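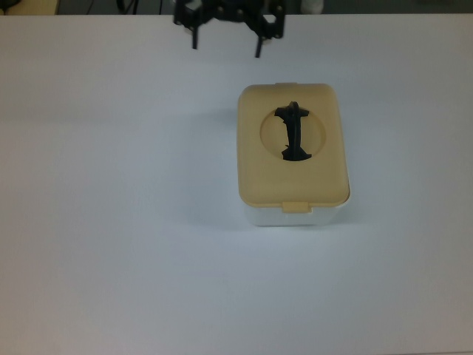 Lid task, cell check before a block of trials
Skuvside arm, Toltport room. Filled in by Elsa Jääskeläinen, comments mine unless it says Lindgren.
Last updated: January

Mark OK / NOT OK / N/A. Write something if its not OK. A bare cross is no use to whoever has the next shift.

1. ARM AND CELL

1.1 Emergency stop pressed and released, arm drops out and comes back. OK.
1.2 Status light checked before anyone reaches in. OK.
1.3 Pole at back of table tight on its base plate. OK. Cable tie on the pole still has its long tail, trim when someone has cutters. Not urgent.
1.4 Cables free through the full reach. OK with comment. The short one from the strap to the wrist sags when the wrist comes in low. Ran the path at slow speed, no snag. If the bin ever moves closer to the arm, do this one again.
1.5 Black strap on the arm, no slip. OK.
1.6 Panels shut. OK.

2. GRIPPER

2.1 Fingers straight, tips meet when closed. OK after a fix. Left one was out by a hair, reseated it, 2 screws.
2.2 Opens to full width on command. OK.
2.3 Force limit at the trial setting, not the demo setting. NOT OK first time, somebody left it on demo. Changed and read back. Please put it back when you finish showing visitors round!!
2.4 Linkages clean. OK.

3. TABLE AND OBJECTS

3.1 Table wiped. OK.
3.2 Tan box: latch not cracked, lid sits flat. OK.
3.3 Bin rinsed, wrapped items put back in. OK. Swap any packet that has split, the crumbs get in the gripper joints.
3.4 Box angle changed between trials, from the printed list. OK. Do not do this by eye. Last block everyone's "random" came out much the same and we had to throw it away.
3.5 Nothing else within reach of the arm. OK.
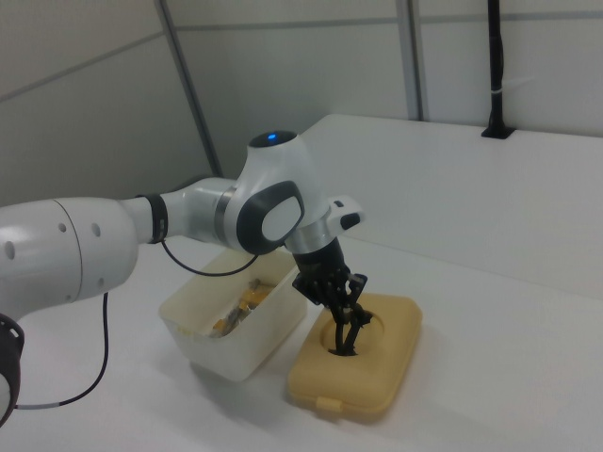 Item 4.2. Fingers down in the lid recess, bin alongside.

4. METHOD CHECKS (the reason for the block)

4.1 Policy version written on the sheet before the first trial. OK. Givum build, the one with the slower approach.
4.2 Approach to the recess. Stop the arm with the fingertips at the lid and look from the side. OK. Fingers close together, no pushing on the rim. Lindgren: check this from the front too, side view hides the far finger.
4.3 Start pose the same for both arms of the comparison. OK. Gripper open, clear of the lid.
4.4 Scoring agreed beforehand. Partial lifts count as fails. OK. Lindgren wanted a half mark, we talked, no half marks this time.
4.5 Time limit 45 seconds a trial. OK.
4.6 Person scoring does not know which version is running. NOT OK. Screen was facing the chair. Turned it round, restarted the block, the first trials are struck out on the sheet, not deleted.

5. RESULT OF THE CHECK BLOCK

11 trials, 9 passes. Both fails on the steepest box angles, fingers came down on the rim and the force limit stopped the arm as it should. Same fault as the old version but the old one did it at mild angles aswell. Too few to say more than that. Full comparison goes ahead with the angles list unchanged, we are not dropping the hard ones to make the numbers nicer.

Lindgren: agree. Would like the recess depth measured, the second box is shallower I think.
Elsa: will do, callipers are in the other building.

6. OPEN ITEMS

- trim cable tie
- measure recess, both boxes
- label on the demo setting so it can't be missed
- screen position marked with tape on the floor
- spare latch, ask stores again

Cell released for trials: yes. Next check before the next block, or straight after any change to fingers, table or software.

Filed under: Checklists, Manipulation, Lab safety

We use cookies to remember your settings and count visits. Accept all | Manage choices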